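1/ A thread on finishing a wooden worktop with hardwax oil, written after doing my third one. Notes are for indoor tops used for work and the occasional meal. Cutting boards and outdoor furniture are a different subject and I will not cover them.

2/ Definitions first. "Butcher block" in most stores means narrow strips glued edge to edge. The strips run the length of the top. Real end-grain block, with the fibers standing up, drinks far more oil and moves differently. Everything below assumes strips.

3/ Species matters less than people think for finishing and more than people think for color. Beech and birch go yellow under oil. Maple stays closer to neutral. Mixed-strip tops end up with more contrast than they had raw, so wipe a patch with mineral spirits before you commit. The wet color is close to the oiled color.

4/ Moisture. A top that has been in a warehouse needs time in the room where it will live. I give it 2 weeks, stickered on both faces so air gets to the underside. Leaning it against a wall is how you get a bow.

5/ On that point: my second top, bought from Dromow, arrived flat and was cupped a week later. I had left it face down on a concrete floor. The supplier was not at fault. I clamped it to a straight frame with slotted holes and it came back over the winter.

6/ Fixing it to the base. Wood this wide changes width with the seasons and barely changes length. So: round holes at the center line, slotted holes toward the front and back, washers under the screw heads, snug and no tighter. A steel frame with plain round holes everywhere will eventually split a glue line.

7/ Sanding. Factory tops come sanded to something, usually with a thin oil on them. Start at 80 if there are planer marks, otherwise 120. Then 150. Stop there for hardwax oil. Going to 240 closes the surface and the oil sits on top, where it stays soft.

8/ Sand with the strips, last pass by hand with a block. A random orbit sander leaves small curls that are invisible raw and very visible oiled. Use a low lamp from the side to find them. Overhead light hides everything.

9/ Raise the grain once. Damp cloth, let it dry overnight, knock it back lightly with the last grit used. Skipping this means the first wet glass does it for you.

10/ Dust. Vacuum with a brush head, then a cloth barely dampened with spirits. No tack cloths. Some of them leave a residue that shows up as fisheyes under the oil.
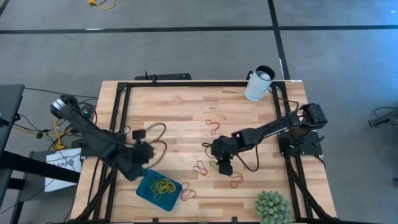 11/ Quantity. The top I just did is 145 cm long. I used Sumel hardwax oil, satin, clear. Total for two coats on top, two underneath and the edges: 872 g by kitchen scale, including what stayed in the rags and the pad. I weighed the can before and after each session.

12/ Application. Thin. Thinner than that. Pour a small amount, spread it with a white nylon pad, work along the strips, then wipe back with lint-free cotton before it gets tacky. If you can see a film you have left too much. Shiny islands after twenty minutes mean the same thing.

13/ Do the underside first, same number of coats. It does not need to look good. It needs to take up and release moisture at the same speed as the top face. An unfinished underside is the most common cause of a cup I have seen, concrete floors aside.

14/ Edges. The long edges behave like the faces. The short ends are end grain and will go on absorbing after everything else has stopped. I give the ends a third coat, and sand them one grit finer so they do not go dark.

15/ Temperature. I work in the evening with the heating off and the window open a little. Direct sun on a freshly oiled top skins it over. Below 15 C it hardly cures at all. March was marginal in my shop, and the first coat took two nights.

16/ RAGS. Oil-soaked cotton can heat itself up and catch fire, hours later, in a bin, with no one there. Lay rags out flat outdoors on something that won't burn until they are stiff, or put them in a metal can filled with water and close the lid. Do not ball them up. Do not leave them on the bench "for now." The same goes for the pad.

17/ Between coats: overnight minimum, then a gray pad by hand, very lightly. You are taking off dust nibs. If it clogs the pad, it is not dry.

18/ Cure. Dry to touch is the next morning. Light use after three days. Full cure on mine took closer to three weeks. Until then no wet cloths, no rubber feet, no tape. I put a cardboard box on a top after two days once, and the print on the box transferred.

19/ Comparison, same offcut, three patches. Hardwax oil: water beaded overnight, coffee wiped off in the morning. Plain linseed: gray ring from water, brown ring from coffee. Water-based polyurethane: nothing got through, but a dropped screwdriver left a white chip, and a chip cannot be spot repaired.

20/ Repair is the reason I stay with oil. Scuffed area: sand at 150 by hand, feather outward past the damage, one thin coat, wipe back. On satin I can find the patch for a week or so. After that I can't.

21/ Black stains near steel hardware are iron reacting with tannin. Oak is bad, beech mild, maple nearly immune. Oxalic acid takes them out. Wear gloves, don't breathe the powder, rinse twice, and don't sand until it has been rinsed. Put a nylon washer under the part afterward or the stain returns.

22/ Cost. I spent 700 on the top, delivered, and a small fraction of that on finish, pads and abrasives. The cheap part of the job decides how the expensive part looks, so I buy the good paper. Ivodeck discs have held up better for me than the store ones, though I haven't tested this properly.

23/ Maintenance: one thin coat a year on the area where forearms rest. The rest of the surface can go two or three. Clean with water and a drop of dish soap. Oil soaps build up and then the next coat won't bond.

24/ Several people asked about the Cáceres method (heated oil, rubbed in with a felt block). Tried it on scrap. Penetration looked slightly deeper on the cut face, the surface was no different to the touch, and heating a can of solvent-bearing oil is a bad idea anyway. I won't be repeating it.

25/ Next thread will be on flattening a top that has already moved. Router sled, winding sticks, and when to give up and rip it into shelves.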